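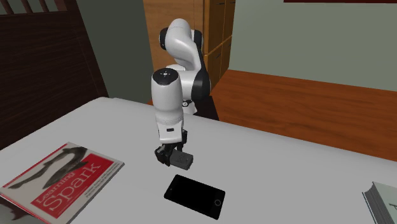
Home Tickets Knowledge Base Status Log out

5 min read

Ticket: Demo station restarts cycle during visitor sessions, drop count wrong
Site: Levville, open day build
Product: Prinduteck simulator, Rondari demo package
Priority: Medium (we asked for High)
Status: Open, waiting on vendor

Opened 1/9/20

We are running the Rondari package for the open day. The visitor stands at the big screen, presses Start, and the simulated arm picks up a part and lifts it off the table. The counter in the corner is supposed to show completed lifts and drops. At the rehearsal the counter showed 1,113 lifts and zero drops. I don't believe the zero. I watched the part fall twice before lunch, and the counter never moved.

Second problem: at some point in the afternoon the cycle started over in the middle of a lift, with a visitor standing there. The part jumped back to its start pose and the arm went home. No error on screen.

The data sheet we got with the package says "drop-free handling." I would like to know what that claim is based on before we put it on a poster.

Reply from vendor support

Thanks for reaching out. Please confirm you are on the current version and try restarting the demo station. The drop counter is reliable in our tests. A low count normally means that the grasp settings are good.

Our reply

Version is current. Restarted. Same behavior.

A low count is fine with me. A zero next to a part lying on the table is something else. Please tell us what event the counter listens for. We looked in the Fung planner settings and could find no entry for it, only a field called "release state" with no help text.

Log, station 1

Ran 20 cycles with a person watching the screen and writing down every drop by hand. Paper says three drops. Counter says zero. All three happened after the lift and before the arm reached its hold pose.

Ran the same 20 with the lift speed cut in half. Paper says zero, counter says zero. So the slow setting looks better, but that is a small run and I wouldn't tell a visitor it is fixed.

Turned the room scene off and left only the arm, the table and the part. Drops still happen at full speed. I had half expected the books and the phone on the table to be the trouble, some contact with the part on the way up. They aren't involved, as far as I can tell.

Reply from vendor support

The counter registers a drop when the gripper opens without a command. If the part slips while the gripper stays closed, this is not a drop in our definition. This is working as designed.

Our reply

Then please rename it. A visitor who sees the part on the table and a "Drops: 0" label will draw their own conclusion, and so did I. We need a count based on where the part is. If it ends up below the lift height before the hold pose, count it.

Also, "drop-free" on the data sheet seems to use the same definition. Can you confirm? We asked this at the start and it has not been answered.

Log, station 1, grasp check

Paused a cycle at full speed after the fingers had closed and switched to the close view with the room hidden. The fingers are in at the base and nearly the whole length of the part stands clear of the gripper. That is a lot of lever for a grip at one end. I changed nothing before saving the view, so the vendor can compare it with their own.
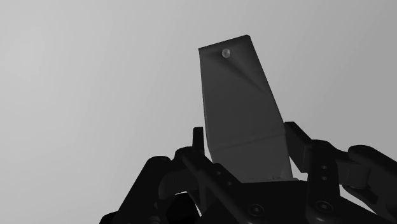 Close view, room hidden. Gripper closed on the base of the part.

I can't tell from a paused view whether the grip is good. It looks fine, which is the trouble with judging these things by eye at a demo. Sent the saved state along with the view so that support can step through the contact forces.

Asked for: contact force on each finger at pause, friction value used for the part, and whether the part's mass was set by hand or worked out from the shape. The settings page shows the friction field grayed out on our license.

Reply from vendor support

We have loaded your saved state. Friction is set by the Rondari package and can't be edited in demo mode. We suggest a grip force of up to 500 in the package units. Our default for open days is lower to make the motion look gentle.

Our reply

What are the package units? The planner page says newtons and the package page says nothing.

Log, station 1, grip force

Raised the force to the suggested limit. Ran 57 cycles at full speed, paper count again. One drop. Better than before, still not what the data sheet says, and the counter still shows zero.

The restart came back on cycle 41 by my tally. Pulled the station log this time. The last line before the restart is "session timeout, visitor mode." So the demo ends the session on a timer even when a cycle is running. Support never mentioned a timer. Found the setting two menus down under Display, of all places, and switched it off. No restart in the cycles after that, but I want a full afternoon before I call this half closed.

Reply from vendor support

Glad to hear the issue is resolved! May we close the ticket?

Our reply

No. Only the timer has a workaround. Still open on our side:

1. Drop counter ignores slips.
2. Meaning of "drop-free" on the data sheet.
3. Units for grip force.
4. Friction value, even read-only.

For the open day we will run at half speed with the counter hidden, and the poster will say "simulated pick and lift" and nothing more. If a visitor asks how often it drops the part, the person at the station will give them the paper count.

Status changed by vendor: Pending review, next release planned for August

Status changed by us: Open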